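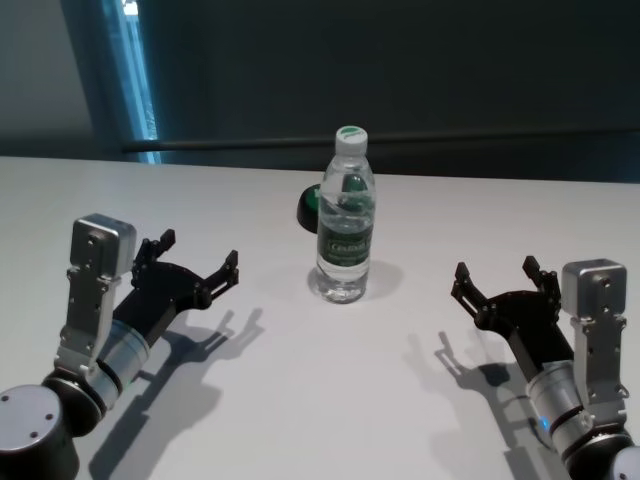
3 December 2018 - table setup, bottle and button

Cleared the white table first thing and wiped it with the Trilel cleaner. Tane Maihi wants the same two things out all week: the water bottle and the push button. Everything else went to the Peltow shelf.

Bottle stays full, cap on. The November notes from Sitcombe used half-full ones, so don't compare heights of the waterline with those.
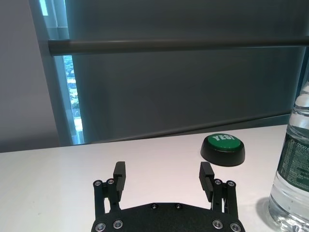

Green YES! button, bottle over to the right.

Order for today:

1. Button out on its own side of the table, lettering up.

2. Bottle in the middle, button behind it. Check from the front that some green still shows past the label.

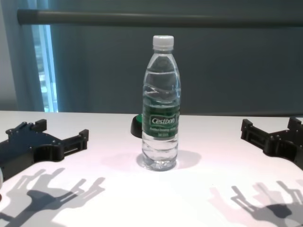

3. Leave both alone for 15 minutes and note the light. Lamp at setting 7, then 8.

Ognjen Mujić asked about the label - it's Cestbon, white on green, and he'd like it facing front each time.
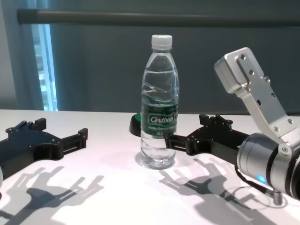 He also wants the button turned the same way between settings, so I'll put a pencil tick on its base. Still need a second bottle from the Shehu cupboard.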